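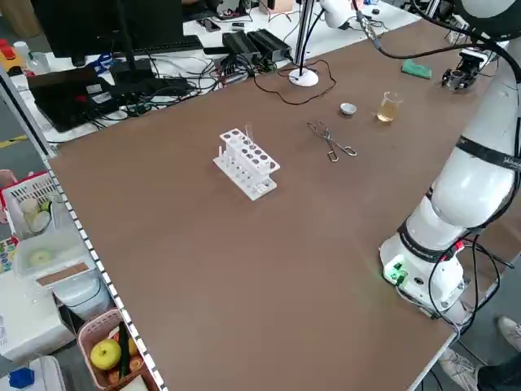
Clandalton Bench Glassware Collection
Data card and usage notes

Summary

The Clandalton Bench Glassware Collection is a set of 3000 still images of ordinary teaching-laboratory equipment, accompanied by written labels and a short record for each bench layout. It covers the small apparatus used in introductory chemistry courses: test tubes and their racks, beakers, evaporating dishes, crucible tongs, watch glasses, funnels, stirring rods, and cleaning supplies. The collection is intended for people who build inventory tools, prepare teaching material, or study how laboratory items are named and arranged.

The collection is maintained by the Stumach Teaching Laboratory Archive. The label vocabulary was prepared by Boonsong Chantharasri. Review of the labels and of this document was carried out by Caoimhe Horgan.

Contents of a release

Each release contains the following:

images/ Still images, grouped by bench layout
labels/ One plain text file per image, listing the items present
layouts/ One record per bench layout, with notes on the preparation
vocabulary.txt The controlled list of item names
changes.txt Corrections made after the previous release

File names in images/ and labels/ match. A label file may be empty only where the bench carries no apparatus.

Label vocabulary

The vocabulary contains 26 item names. Names were chosen to agree with common usage in school and college stockrooms. Where two names are in general use, the vocabulary gives one as the preferred term and records the other as an alternate. The alternate is not used in the label files.

The following entries have caused the most questions and are set out in full.

Test tube rack. Any stand with holes or slots made to hold tubes upright, whether plastic, metal, or wood. Racks with more than one tier receive a single label. Pegs are part of the rack and are not labeled separately. A tube standing in the rack receives its own label.

Test tube. A narrow glass or plastic tube, closed at one end. Tubes with a screw cap are labeled as culture tubes.

Crucible tongs. Metal tongs with looped handles, used for lifting crucibles and dishes. Beaker tongs and test tube holders are separate entries. The pair is one item. Labelers should not write "tong" in the singular.

Evaporating dish. A shallow open dish, usually porcelain. It should not be confused with the crucible, which is deeper and narrower in proportion. A dish seen at a low angle may be difficult to tell from a small crucible, and in such cases the labeler should consult the layout record before assigning a name.

Beaker. A flat-bottomed cylindrical vessel. The label carries the suffix "filled" if any liquid can be seen, regardless of the amount. The color of a liquid may be recorded in the notes field in everyday words, such as "pale yellow" or "clear." The identity of a liquid is never inferred from its color. If the layout record does not name the contents, the notes field must not name them either.

Sponge. Included because cleaning supplies share the bench with glassware in most working laboratories. Color is optional.

Items outside the vocabulary

Lamps, computer equipment, power adapters, cables, and furniture are not labeled. They remain visible in many images and have not been removed or blurred. Users who require a plain background should select layouts marked "clear" in the layout records, and should expect a much smaller set.

Bench layouts

Layouts were prepared on a tabletop large enough to leave open space between items. The collection favors sparse arrangements. Typical teaching benches are more crowded, and users should take this into account before drawing conclusions about real classrooms.

A layout record lists the apparatus placed on the bench, the contents of any vessel if known, and any departure from the standard preparation procedure. The procedure is as follows:

1. Wipe the tabletop and allow it to dry.
2. Inspect glassware for chips and cracks. Set damaged pieces aside.
3. Place the rack first, then open vessels, then hand tools.
4. Lay tongs flat, with the handles away from any open vessel.
5. Fill vessels last, and only to a level that permits safe handling.
6. Enter the layout in the record before the first image is taken.

The order in step 3 was adopted after a review of the early layouts, in which hand tools were often omitted from the record. Records from that period were corrected where the images allowed it. Those that could not be corrected are marked "partial."

Quality review

Labels were assigned by one reader and checked by a second. Disagreements were referred to Caoimhe Horgan, whose decision was entered in changes.txt. In the most recent review, 60 label files were amended. The majority of the amendments concerned the evaporating dish and the crucible. A smaller group concerned test tubes seen against a pale rack, where the clear glass had been overlooked.

Known limitations

Clear glass is underlabeled in images with strong reflections. Pale items on pale surfaces present a related difficulty, although the darker tabletops reduce it considerably.

The "filled" suffix does not distinguish a nearly empty beaker from a full one. A graded scale with 4 levels was considered and set aside, as readers could not apply it consistently to vessels at the back of the bench.

Volume markings are not transcribed. Sizes given in layout records are nominal and were taken from stockroom listings.

The collection does not document chemical procedures. No image should be used as guidance on heating, mixing, or disposal.

Related collections

The Lindqvist set covers balances and weighing equipment and uses a compatible file structure. The Prutel set covers heating apparatus, including burners, tripods, and wire gauze. Its vocabulary predates the present one and lists crucible tongs simply as "tongs." A conversion table is supplied with the Prutel release.

Corrections

Proposed corrections should state the image file name, the current label, and the label proposed. Requests to add an item name should include the preferred term and any alternates in common use. Corrections are examined each December and entered in the next release. Requests received without a file name cannot be processed and will be returned to the sender.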